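September 14, 2025

**Nideck mill store – siding and frame, second pass**

Went back over the survey form for the Nideck store before it goes to the state office. I don't believe the date on it. The form says 1838, and the only source is a line in the Okafor family booklet, which gives no source of its own. The marker by the road repeats the booklet. The newspaper piece repeats the marker. So we have one claim wearing three coats.

What the building itself says:

- Sills are hewn, with broad axe marks on the two faces I could reach from the crawl space. Fine for the 1830s, also fine for decades later out here.
- Studs in the main room are sash-sawn, straight vertical marks. No circular marks on anything I'd call original.
- Siding on the north wall is fastened with cut nails. Siding on the street side is all wire nails, so the street front has been redone at least once. The form calls it "original weatherboard." Needs to be changed.
- The shed on the east side laps over finished siding. It was added later, whatever the booklet says about "built all of a piece."

The deed is the better evidence, and it is awkward. The lot sold for $35 when the Colska tract was broken up and then for $3,000 eleven years on. Everyone reads that jump as proof the store went up in between. Maybe. It could also be the mill right, which shows up in the second deed and not in the first. I'd want the tax roll before I put any weight on it.

Floor area on the form is 2,658 square feet. I get that only by counting the porch and both levels of the shed, and a porch isn't floor area on any form I've filled out. Left a note in the margin for whoever did the math. 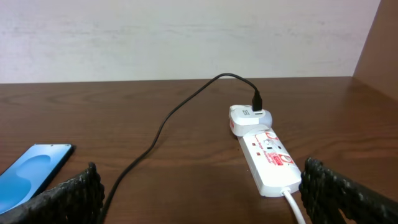
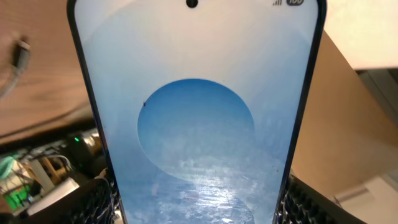
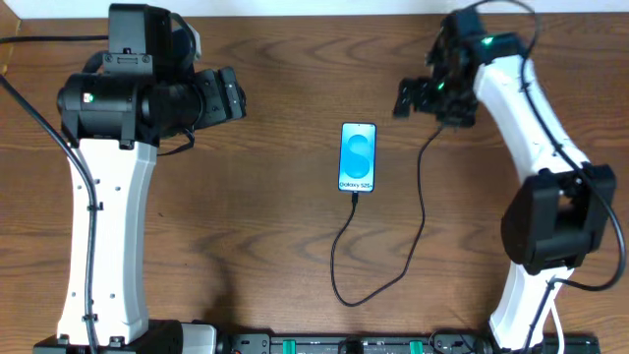 Bench, with the phone in all three.

**Can the paint layers date the building?**

Paint can tell us which boards went up before which, if the samples come from sheltered spots and the layers line up. It won't give a year for the frame. A board could have stood bare for a long time before its first coat, and the oldest paint may have weathered off.

I took samples from behind the north door casing and under the eave return. The casing sample has a tan layer at the bottom that the eave sample lacks. Tempting to call that an early scheme, but the casing could just as easily have come from another building. There are plugged hinge mortises on it that match nothing in the opening.

The Zedesier report wants to tie the tan layer to the first storekeeper. I read it twice and still can't find the step that gets them there. They had one sample, from the street side, the side with the wire nails.

Tree rings would settle more than any of this. The south sill has bark edge for a short run near the chimney base, so a core there could give a felling date if the species has a usable local sequence. I counted 47 rings on the exposed end of the loose joist, which is thin for a match – the lab will likely ask for a longer run. The sill looks slower grown.

To do before October:

- Tax roll, both townships, since the line moved
- Ask for permission to core the south sill
- Fix the siding entry and the floor area
- Change the date on the form to "before the second deed, unconfirmed" and see who complains
- Return the ladder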